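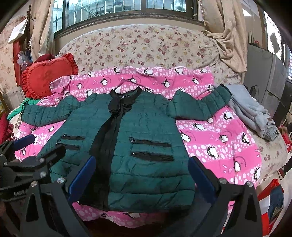
棉服叠衣：下摆关键点老往系带末端跑，轨迹也跟着飘，求助

Seema Pathak
标签：感知、关键点、轨迹重建、柔性物体

大家好，折腾好多天了，上来求个救。

我在做叠衣服的策略，数据全靠手持夹爪采，腕部一个广角相机，没有外部定位，位姿靠视觉惯性那一套自己算。软件分三段：Plakent 做轨迹重建，中间一个关键点网络（我自己训的，输出领口、袖口、腋下、下摆这些点），最后是 Trikura 的规划器，拿关键点生成抓取点和折线，当作策略的高层条件。T恤和衬衫跑得挺好的，我一高兴就把棉服也加进来了，然后就开始倒霉。

棉服那件是墨绿色绗缝的，正面朝上摊平在床上，领口有根黑色系带，沿着衣服正中间一直垂下来，垂成一个长环，末端超出了下摆。床上铺的是粉色毯子，白圆点加宽条纹，还有黑白的企鹅。

现象有三个：

一是下摆中点。网络特别自信地把它标在系带的最下面，也就是衣服外头的毯子上！规划器拿到这个点，觉得衣服比真实的长出一截，横向折线整个往下挪，仿真里第一折就折歪了。

二是袖口偶尔会跳。往枕头那边伸的那只袖子还算稳，另一只旁边放着一件叠好的浅灰色衣服，袖口点有时会跳到灰衣服的罗纹口上去，过几帧又跳回来。

三是轨迹。一共 86 条示范，T恤的重建基本都过，棉服这批里夹爪一贴近衣服，位姿就开始慢慢漂，到回放的时候能看出夹爪“陷”进床里。Plakent 的日志没有报丢失，就是一条接一条的 low parallax 警告。

我试过的：把关键点网络的输入分辨率调高（没用，系带标得更准了，哭）；给热图加时间平滑（袖口跳得少了，可是真的动起来又跟不上）；Plakent 里把特征点上限翻倍（漂得好像还更厉害了？）。相机内参重新标过，重投影误差正常。

我的疑问：下摆这个问题该在网络里解决，还是在规划器前面加一层几何约束？还有轨迹漂移跟那条毯子有没有关系，我总觉得花纹多应该更好跟才对呀。

关键点输出是 10 Hz，策略那边也是 10 Hz，没有做插值。

Man-sik Shim

先说轨迹吧，这个坑我踩得太熟了。

你说花纹多应该好跟，前提是花纹不动。毯子上的企鹅和圆点对特征提取器来说简直是大餐，又黑又白边缘又清楚，它肯定先抓这些。问题是毯子软，手一压、衣服一拽，底下的毯子跟着挪一点点，Plakent 还把它们当静止地标。挪得慢，每一帧的残差都不大，外点剔除剔不掉，于是就全算成相机自己在动了。你把上限翻倍以后更糟，多半就是多出来的点大部分都落在毯子和衣服上（绗缝那些横道也挺招特征点的，而且一道一道长得都像，匹配容易错一行）。

再一个，夹爪自己。你腕部相机的画面下半边全是夹爪，黑架子、螺丝、两根贴蓝垫的手指，这些东西相对相机几乎不动。掩膜没盖严的话，等于一大堆特征点在投票说“相机没动”。手指会开合，所以别只用一张静态掩膜，按最大张开和完全闭合两个姿态取并集，再往外膨胀一圈。我见过有人掩膜是从旧夹爪抄来的，边上露着一小条夹具，查了一个礼拜。

我会这么弄：

先检查掩膜，把特征点画在原图上，一帧一帧翻，看有没有粘在夹爪上的。

然后用你已有的分割把衣服和毯子整块的权重调低，别删光，删光了贴近的时候就没东西可跟了。床后面的窗框、防盗栏是硬的，优先用这些。窗帘别用，会飘。

窗户那边是大白天的亮光，自动曝光一晃，栏杆边上的点就断。能锁曝光就锁，锁不了至少把曝光值记下来，曝光突变的帧别当关键帧。

贴近衣服那一段视差本来就小，这时候多信惯性一点。Plakent 的配置里视觉和惯性的噪声是分开的，别用默认那组，默认值偏向视觉。

还有个小习惯可以改：采集开始前拿着夹爪在房间里慢慢绕一下，把静止的部分先建进图里，再开始叠。我们后来每段都这么干，棉服的重建就没再让我半夜爬起来过。

关键点的事我不太懂，等别人来说。

Declan Carroll

换条纯色毯子不就完了。

系带塞进领子里再拍。

Zuleica Brandão

楼上那招采数据的时候是省事，可是部署的时候别人家床上铺什么你管得着吗😂 而且塞系带这件事本身也得有人教机器人做吧。

我接着 Man-sik 说关键点这半截。

下摆那个点，我猜你的训练集绝大部分是T恤衬衫，网络学到的“下摆中点”其实很可能是“正中间那条竖线最下面的端点”。T恤上这俩是同一个地方，棉服多了一根正好垂在中间的黑带子，它就顺着带子滑下去了。你调高分辨率只是让它看带子看得更清楚，所以没救，这个我一点都不意外。

我的建议是两边都改，但是先改规划器前面，今天下午就能弄完：

把衣服主体的掩膜拿出来，做一次形态学开运算，核的宽度取得比系带宽、比袖子窄。细长的带子会被削掉，衣身和袖子还在。然后要求下摆点必须落在剩下这块轮廓的边缘附近，落在外面的就沿着中线投回轮廓上。别直接扔掉，扔掉了 Trikura 会拿上一帧的顶上，你会看到更诡异的延迟。

注意核别写死成像素值。腕部相机忽远忽近，写死的话凑近了带子削不掉，拉远了把袖子也削没了。按左右腋下两点的距离换算就行，这两个点一般最稳。

然后是网络那边。单独加一个“附属物”类别，系带、抽绳、挂着的吊牌都归进去，让它有地方去。我自己那套在 Mirnbridge 上重新标的时候，点数从原来的加到了 14 个，多出来的就是系带两头和口袋拉链这类东西。口袋也值得标，你这件正面几个带黑边的拉链口袋左右都有，位置挺规整，拿来定衣身的朝向比下摆还好用。标注量不用太吓人，棉服先挑些差别大的帧标，相邻帧标一堆没意义。

增强的时候可以往衣服上随机画深色的弯曲线条，粗细随机，有的穿过下摆有的不穿。听着很土，在我这边很管用。

袖口跳到灰衣服上是另一回事，那是实例没分开。你的热图是全图取最大值吧？改成先选定目标衣服的实例掩膜，再在掩膜里（稍微膨胀一点）取最大值。灰的那件跟墨绿的颜色差得远，实例分割应该不难，麻烦的是两件贴在一起的时候，掩膜容易糊成一块，这时候用上一帧的掩膜往前传播一下当先验。

时间平滑我会整个去掉，换成带门限的：新点离预测位置近就照收，离得远就先挂起来，连续出现够 2 帧再承认。你 10 Hz 的话这点延迟策略扛得住。真的动起来的时候夹爪位姿你是知道的，先用夹爪运动把上一帧的点变换到当前相机坐标再比，不然相机自己一动，门限全触发。

最后一句啰嗦的：折线歪了先别怪规划器。我之前在 Trikura 的代价函数里调了好久，把长度惩罚改得乱七八糟，回头发现输入点就是错的，参数还忘了原来是多少，只好从版本库里捞。你把每一帧的关键点、掩膜、折线叠在一起存下来，翻一遍，比看损失曲线快。

Seema Pathak（提问者补充）

太感谢了！先交代一下进度。

掩膜真的有问题，我把特征点画出来一看，左边那块夹着蓝垫子的黑色夹具一直粘着一串点，静态掩膜完全没盖到它。按 Man-sik 说的取并集再膨胀，low parallax 的警告少了一大截，夹爪也不怎么往床里陷了，就是最贴近的那一小段还有点漂，惯性噪声我还在试。

开运算那招也加了，下摆点终于回到衣服上了。不过系带如果叠成一团堆在下摆那里，宽度就超过核了，还是会鼓出去一块，这个估计只能等附属物类别训出来。

Zuleica，想再问一句：挂起来等确认的那些点，你传给 Trikura 的时候置信度填多少？我现在填零，它会直接把那条折线删掉重新规划，动作一顿一顿的。

Zuleica Brandão

别填零，填零等于告诉它这个点没有。我是用预测位置顶着，置信度取上一次确认值往下打折，多挂一帧再打一次。另外看看你规划器的配置里有没有重规划冷却时间，我那版默认是关的，打开以后就不怎么顿了。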